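Products › Handheld Grippers › Cusa Pair › Guides

Recording a cloth-handling task with the Cusa handheld pair

Reading time: 6 min

Overview Setup Recording Review Support

The Cusa pair from Werkska is a set of two handheld grippers for recording two-handed demonstrations without a robot arm. This guide covers one task from start to export: picking up a garment, spreading it by the upper corners, and laying it on a bed. It assumes firmware 8 or later and the Ellex desktop software.

Before you start

Charge both units fully. Clear enough floor to stand square to the long side of the bed and take one step back. Use a plain duvet or sheet in a color that contrasts with the garment. Thin cotton works well for a first set; thick knits tend to slip out of the jaws when lifted.

Open Ellex and create a project. Name the task in plain words ("spread shirt, two corners") and keep the same name for every episode. Ellex treats a changed name as a new task and will not merge the two later.

Pairing and calibration

1. Switch on the left unit, then the right. Ellex assigns sides in the order the units appear.
2. Open and close each jaw fully, twice. The jaw reading should return to zero.
3. Hold both units at chest height, tips facing each other, and press Align.
4. If Align fails, move away from mirrors and repeat step 3.

Recording the spread

Start with the garment dropped in a heap. Find one corner, close the jaw on it, and lift until the second corner comes free. Take the second corner with the other unit. Pull the hands apart slowly until the top edge is nearly straight, then hold for a full second before lowering.
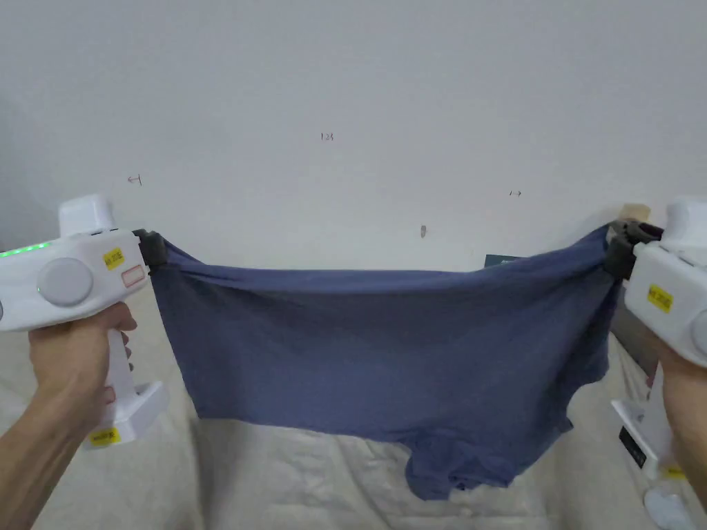 Both upper corners gripped, with slight sag left in the top edge.

Do not pull the edge completely tight. Tension at the corners drags the fabric out of the jaws, and the episode will need to be discarded. A shallow curve is acceptable. So is an uneven bottom hem, provided both corners stay held.

Keep the wrists level during the hold. Tülin Eren's setup notes for the pair recommend batches of 12 episodes with a rest between them — wrist angle drifts when the operator is tired, and the drift is hard to spot in playback.

Working close to the bed

For the pick and the release, bring the fingers down to the bedding and let them touch it lightly. The curved fingers are meant to press into soft surfaces. Approach with the jaw open and close only when fabric is between the tips.

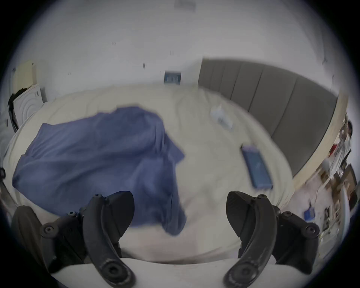 Zerrin Kocabaş wrote in to say that the light-touch advice held for her on duvets but failed on a bare mattress, where the jaws skated over the cloth until she tilted each unit slightly inward. She would also like Ellex to flag missed picks automatically; at present she marks them by hand.

The tilt is a sound workaround. Keep it the same across a batch.

Review and export

Play each episode at half speed. Reject any in which a corner is dropped or the hold is shorter than one second. The Avcı plug-in, sold separately, adds a jaw-opening trace under the video and makes short grips easier to find.

Export writes one folder per episode. Check the free disk space first, as a failed export has to be restarted from the first folder.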